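Edition of Jul 3, 2026. Replaces the one with the coffee ring on it.

## Section 5: Working a shift beside the Skidirano arm

If you sorted toys by hand at Zoubi before the arm arrived, you already know most of what is in this section, and you will be annoyed to find it written down. Please read it anyway. The parts that have changed are mixed in with the parts that haven't, and we couldn't find a way to print them in a different color.

The job used to be: take a toy, look at it, decide, put it in a box. The arm now does the putting, and on a good morning a fair amount of the taking. Looking and deciding are shared between you and the Altel software, which is confident about balls and gets philosophical about fabric.

### 5.1 What is still your job

- Filling the basket and bringing it to the table
- Starting, pausing and stopping the arm
- Settling anything Altel puts on the Ask list
- Emptying the boxes
- Telling families on the phone that yes, we are still looking for the elephant

You are not expected to keep up with the arm, race it, or tidy ahead of it. Several people tried this in the first month. The arm did not notice.

### 5.2 Loading the basket

1. Carry the basket with both hands and set it down on the green cloth. Don't slide it. Sliding wrinkles the cloth, and Altel will report the wrinkle as an item.
2. Spread the load so that hard and soft things are mixed. A basket with all the balls at one end works, but slowly.
3. Lay cloths over part of the load at most. A washcloth across one end is fine. A washcloth across everything gives you one very large washcloth and no toys, as far as the software is concerned.
4. Leave building blocks joined if they came in joined. Taking them apart is a separate job, and it belongs to the afternoon.
5. Push nothing down. If a toy sits above the rim, let it.
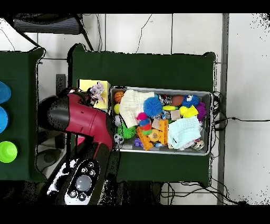
6. Press **New basket** on the Altel screen and wait for the tone. It takes 5 seconds. Pressing again starts the 5 seconds over, a feature we have asked Zitotico to reconsider.

> **Note:** You no longer need to sort by size before loading. People who did this for years report that their hands keep doing it. It does no harm, but it isn't counted as arm time or as your time, so you are doing it for love.

### 5.3 The boxes

The boxes are told apart by their tops: red, blue and yellow. What each color means is set on the Altel screen at the start of the shift, and it can differ from what it meant yesterday. This is the change that has caused the most arguments.

Under the old system, yellow was "wash" and had been "wash" for as long as anyone could remember. Under the new one, yellow is whatever the morning list says. Read the list. If you have strong feelings about yellow, see 5.7.

1. Check the color list against the boxes before the first basket.
2. Set the boxes in their stepped row, each top facing up with its hole clear.
3. Press **Confirm boxes**. Altel will not move the arm until you do.
4. When a box is nearly full, pause the arm first, then empty the box. The order matters more than it sounds.

> **CAUTION:** Never reach into a hole while the arm is running. The arm doesn't know your hand from a plush toy, and it has a good grip on plush toys.

### 5.4 Fabric

Fabric is where the arm earns its reputation. A ball goes through a round hole or it doesn't. A cloth can be mostly in, somewhat in, or resting on the top with a corner hanging over while Altel considers the matter closed.

1. When the screen shows **Placed?** with the question mark, look at the box yourself.
2. If the cloth is lying across a top or a hole, press **Pause**.
3. Wait for the arm to stop completely. It should be still before your hand leaves your side.
4. Push the cloth through, or take it back to the basket if it was going to the wrong color.
5. Press **Resume** and answer Altel's question truthfully.

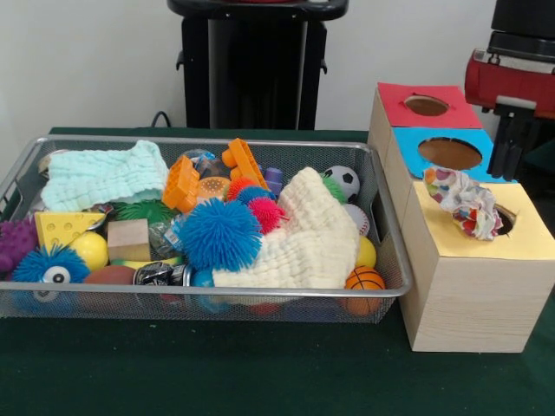
Step 5 is the one people skip. It's tempting to press **Yes** to everything, in the manner of cookie notices, but the answers are stored and used. During the trial at Zoubi, a run of cheerful wrong answers taught the system that the top of a box and the inside of a box were the same place, and it took until August to talk it out of that.

If the same cloth comes up three times, take it away and sort it by hand. You are allowed to win one.

### 5.5 The Ask list

Anything Altel can't name goes on the Ask list with a small picture. Items typically found there include anything with printed plastic around it, anything see-through, and anything with an eye.

1. Tap the picture.
2. Choose a color or choose **Hold**.
3. If you choose **Hold**, the arm leaves the item where it is and you pick it up when the basket is finished.

The list holds 34 items. After that it stops accepting new ones and the arm guesses. Clear it before you go on break, even if your break has technically started.

> **Note:** The Ask list is where your experience goes now. We realize that a tablet asking "Is this a ball?" doesn't feel like a promotion. The shift sheet has a line for Ask time, and it is paid time like any other. Please fill it in. Shifts that leave it blank look, to Zitotico, like shifts in which the arm needed no help, and this has consequences for staffing that none of us will enjoy.

### 5.6 Pausing, stopping and walking away

1. **Pause** holds the arm where it is, along with whatever it was carrying.
2. **Stop** ends the basket. Altel forgets the load and you will have to start it as new.
3. The emergency stop is for emergencies. Use it without hesitation, then call the shift lead. No one has ever been in trouble for using it.
4. Stay in sight of the table while the arm is moving. You may sit down. The old rule about standing went out with the old benches.
5. Step over the floor cables, not on them.

Error 57 means the gripper has closed on nothing. Press **Retry** once. If it comes back, check whether the item has rolled against the rim, where the fingers have trouble getting around it, and nudge it toward the middle with the arm paused.

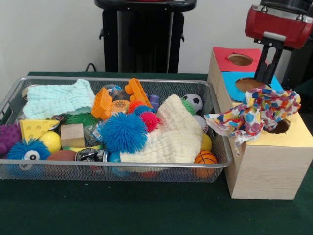 A margin note from the evening shift asks us to add that the arm is quieter than the old conveyor but worse company, and that with one person at a table instead of four, the end of the day is long. The same note wants tables two and three turned to face each other so people can talk.

We tried it and it works - the cables reach with a little left over. Any shift may do the same. Move the tables only with the arms powered down, then run **Find table** from the Altel menu before loading the first basket.

### 5.7 Requests and complaints

Write them on the sheet by the door. The sheet now has more than 100 entries, most of them concerning yellow. Requests about the arm go to Zitotico at the end of each month. Requests about breaks, rotas and tables stay with the shift lead, and should be marked **Z** for Zoubi. Zitotico also starts with a Z, so please write the whole word.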